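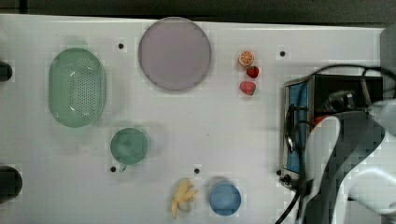 Week two with the Hodlow kitchen kit

Okay, so a bunch of you asked if I was going to keep the Hodlow set after the trial, and I promised a proper update. It's the table, the play dishes, the toy fruit and the little oven, all in one order, and you bring your own arm. I paid for the rental out of my own pocket, 174 for the month, so nobody is leaning on me to be nice.

I love the colors! The big lavender plate and the green mug are easy to tell apart on my screen, even when I'm tired and squinting. The white top is great too, although it does get shiny under my lamp (I've ordered a softer bulb).

The strawberries are my favorite thing to practice on. They're small and the arm has to come in just so, and I squeal a bit every time I get one onto the plate. The banana is a whole other story.

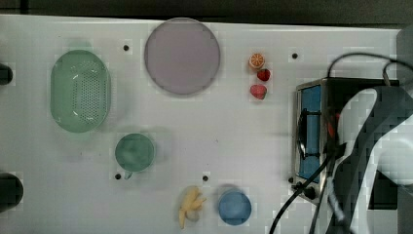
My other gripe is the cables. I keep having to stop and think about where they're going to swing before I reach for the oven, and the setup booklet gives that exactly one line. Priya Ruiz-Ortega at Hodlow support was lovely when I emailed her, and she sent me a longer guide the same day, so points for that.

Would I buy it? At 1000 for the full set, I'm still going back and forth. I have the rental for two more weeks, and I want to give the oven door a fair shot first.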